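Block-sorting puzzle from Umano goes on show in December

Umano has introduced a tabletop puzzle called Plesto, a set of small colored blocks played on three squares of tape laid edge to edge across a white table. The set goes on show at the Qureshi hall in Jinley in December, and visitors will be able to try it at any of nine tables. 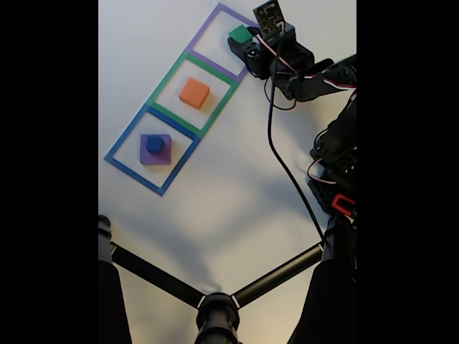
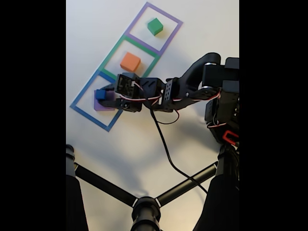
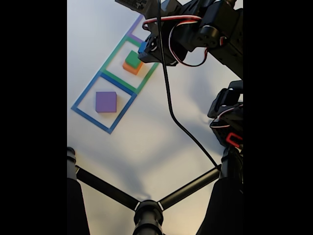

Plesto layouts on the three taped squares, purple, green and blue. Credit: Umano

The rules fit on one card. A player draws a layout and has to reach it by moving one block at a time from square to square. Blocks can be stacked, but a block with another on top of it has to stay where it is until the upper one is moved. The color of a block does not have to match the color of the tape, and most of the layouts mix them on purpose.

"People want to put the green block in the green square, and they do it without reading the card," said Bushra Mohmand, who designed the puzzle. "So a lot of the early cards ask for something else."

The full deck has 77 layouts, sorted by the number of moves needed. The shortest can be solved in two moves and the longest takes 31. Mohmand said she started out with 422 and dropped any that felt too close to another one.

Kianoush Akbari, who is running the tables in Jinley, said the tape stayed in the design after a printed mat was tried and given up. The mat curled at the corners - and it only came in one size. With tape, the squares can be laid out on any flat table and set at whatever angle suits the people sitting at it.

Entry to the hall is free and the tables open at 10 a.m. Children under nine need an adult with them. Layout cards will be handed out at the door, and players can keep the one they finish.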